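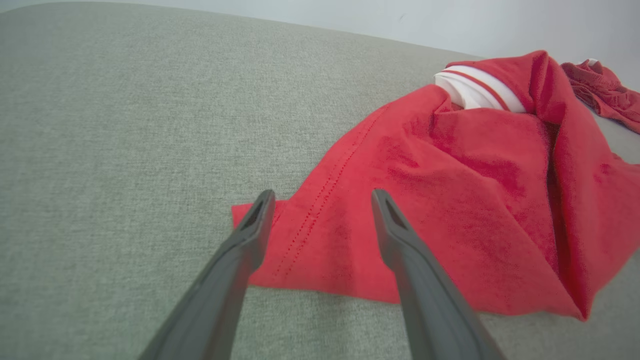
House rules for a robot that picks up clothes

Posted in October by Chidubem Effiong

I have been meaning to write our rules down properly for a while. They have lived in three places up to now: a notebook, a long message thread with Tanko, and my head. Tanko Oyewole and I do the gripper work for Stundia, which is a small project with a dull aim. We want an arm that can lift clothes off a sofa and put them where they belong. The software side is called Jibrin and I won't say much about it, as most of what follows would apply whatever you were running.

None of this is a formal standard. There are proper safety standards for robot arms and you should read the ones that cover your machine before you read me. They deal with people getting hurt. What they don't deal with is how to set down a T-shirt so that the next hundred tries are worth having, and that is where most of our time has gone.

Start with the fingers open

Every try starts with the jaws fully open and the tips above the cloth, not touching it. We used to let whoever was at the controls start from wherever felt natural. Tanko liked to start half closed, I liked to start wide, and when we compared our runs we couldn't tell whether the difference was the shirt or us. Now it is fully open, every time. If the tips are dragging on the fabric at the start, back off and begin again.

Go for the hem

A hem is the best place to take hold of a T-shirt that has been dropped in a heap. The stitching makes it a bit stiffer, it tends to lie flatter than the rest, and a corner that has folded over gives the fingers something to close on. A double row of stitching also shows up well to a camera close in, even when the thread is nearly the same colour as the shirt.

Collars are the second choice. Ribbed bands grip nicely but they stretch, and if they are half tucked under a fold you end up lifting two layers and finding out late. Sleeves are third. The middle of the heap is not allowed, except on runs where we are testing exactly that. It works often enough to be tempting, and what you lift is a lump.

Don't tidy the clothes first

This is the rule we break most. You drop a shirt, it lands awkwardly, and your hand goes out to straighten it. Leave it. Nobody's sofa has clothes laid out for a robot. We drop from about waist height and whatever happens is the start position. The only exception is if it falls on the floor.

Two garments of nearly the same colour

We ask for at least one setup in each batch where a second garment of a similar colour sits close behind the first. A bright red and a wine red are easy for you and me to tell apart, but less so once the deep folds of the bright one have gone dark. The rule for the operator is to finish with the near one before going for the far one. If the gripper comes up with both, stop, write "double" in the log and put both back. Do not shake one off. I did that for most of a week and those runs are no good for anything.

Mind the upholstery

A soft surface gives way under the fingers, which is kinder than a table but has its own trouble. If you press too hard and close, you pinch the cover along with the shirt. Our limit is that the tips may touch the seat but not sink into it. On a woven cover you can also pull threads, so we look over the fabric at the end of each session and run a thumb along the finger tips for rough spots. Ours have long openings at the ends and lint can gather in them. A soft brush gets it out. Power off first, please.

Light

Daylight if we can have it, with the lamps off. Mixed light gave us two shadows on every fold. The cost is that we lose the late afternoon at this time of year, and I usually stop by half past three.

Hands

The stop button is within reach of the person at the controls, and it gets pressed once at the start of each session to make sure it does what it should. No hands on the sofa while the arm is live. If you need to reset the clothes, the arm is parked first and you say "parked" out loud, even when you are alone. Tanko thought this was silly until he did a day with a visitor in the room.

Writing it down

One line per try: what the garment was, where it was gripped, and what happened. We use four words for the result, which are held, slipped, double and stopped. We had more once, including "nearly", which meant something different to each of us. Failed tries are kept. When we reached 1000 lines I went back through them, and the slips were far more use to me than the clean lifts.

I still don't have a good rule for buttons. Shirts with buttons catch on the edge of the fingers now and then – only on the way out – and so far the advice is just to open slowly. I'll add to this when we know more.

Comments

Womine
Useful, thanks. We do towels and came to the same view about hems. Do you swap the clothes out over time? Ours went limp after a lot of handling and the early runs stopped matching the later ones.

Chidubem Effiong
Yes, though not to any plan, which is probably a gap. We wash them when they start to look tired. I'll ask Tanko whether he has noted when.

Tanko Oyewole
I have not noted when. For the record, I only started half closed because it saved time.

tolunus
What do you write if it holds the shirt and then drops it on the way over to the basket? Is that held or slipped?

Chidubem Effiong
Slipped. It only counts as held if it gets there.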